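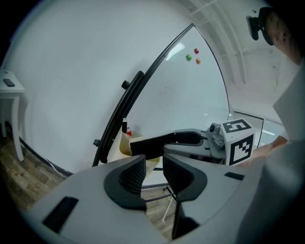

Give the oysters their reef back

February
By our coastal columnist
5 min read

I spent a morning last winter up to my thighs in the Hakel estuary, holding one end of a mesh bag full of old oyster shell, and I haven't shut up about it since. My family is tired of hearing about it. My dentist has heard about it. So now it's your turn!

The Hakel used to have shellfish reefs along most of its lower reach. You can still find the old shell if you dig at the bends, packed hard in grey layers under the mud. It was dredged up for lime and road base, the rest was smothered when the upper catchment was cleared, and within a couple of generations people fished over a bare bottom and thought that was simply what the bottom looked like. I certainly did. I grew up there and would have told you, with great confidence, that the Hakel was a muddy river and always had been.

The trial reef at Pusar Point is 200 metres long and sits just below the low tide line. It's made of limestone rubble with recycled shell on top, seeded with young native oysters from a hatchery. On paper that sounds like a pile of rocks, and I know a few of you think so, as 439 people signed the petition asking the shire to stop at the trial. I've read the petition properly. Some of it is fair and I'll get to that. But I want the shire to say yes to the full reef, and I want it to say yes this year.

Why I'm so keen

An oyster feeds by filtering water, all day, for nothing. A reef of them does it on a scale that would cost a fortune to copy with pipes and pumps (and we have tried pipes and pumps, down at the boat harbour, and you all remember the smell). The gaps between the shells give small crabs and baby fish somewhere to hide. Bigger fish come in for the small ones. The reef also takes some of the sting out of the wash before it reaches the bank, and anyone with a paddock at Pusar will tell you how much bank they've lost.

Then there's the shell itself. The Milošević seafood kitchen on the wharf saves its shell in bins, and it gets spread out in the sun at the old tip to cure before it goes anywhere near the river. Before this started, all of it was going to landfill. We were paying to bury the very thing the estuary had run out of! I can't think of another local scheme where the raw material is somebody's lunch.

I'll admit to being won over by the work as well. There were 14 of us on the shell line that morning, passing bags from the trailer to the punt, and the talk was about bream, knees and the price of diesel. Some of the loudest opponents of the reef were standing in that line. They wanted a look for themselves, and I thought that was terrific. 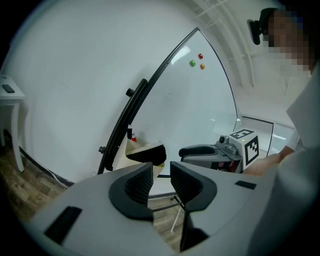
What the petition gets right

The anglers are worried about access, and they should be. The first map for the full reef ran straight across the drift that people have fished in tinnies for as long as there have been tinnies. Move it. There's plenty of firm bottom further down, and the contractor, Disadus, has said it can shift the footprint before the permits are lodged. Markers need to be big enough to see at dusk, too. The ones on the trial are pathetic.

The petition also asks what happens when the grant runs out. Good question, and the shire's answer so far has been a paragraph of fog. Reefs need checking. Some patches of young oysters will die, particularly after a big fresh comes down the river, and somebody has to be paid to go out and see which ones. My own view is that a monitoring budget should be written into the first contract, so it can't be quietly trimmed later. If that makes the reef a bit smaller, fine, build a smaller one and look after it.

Where I part ways with the petition is on waiting. It wants the trial left alone for another decade before anything else is built. Meanwhile the bank keeps going, and the shell heap at the tip stands at 3000 bags with nowhere to go.

Go and see it

The shire takes submissions at the library desk until the end of the month, and you don't need to write an essay. A few lines about how you use the river will do. If you can, visit Pusar Point before you write. Go at the bottom of the tide, early, when the wind hasn't got up, and take old shoes because the shell is sharp. Walk out past the last pylon and look down.

And if you end up signing the petition anyway, put the bit about the markers in capitals for me.

Related
Who pays for the Pusar boat ramp?
Fencing stock off the upper Hakel: a farmer's reply
Saltmarsh is worth a second look
Harbour pumps to be switched off over winter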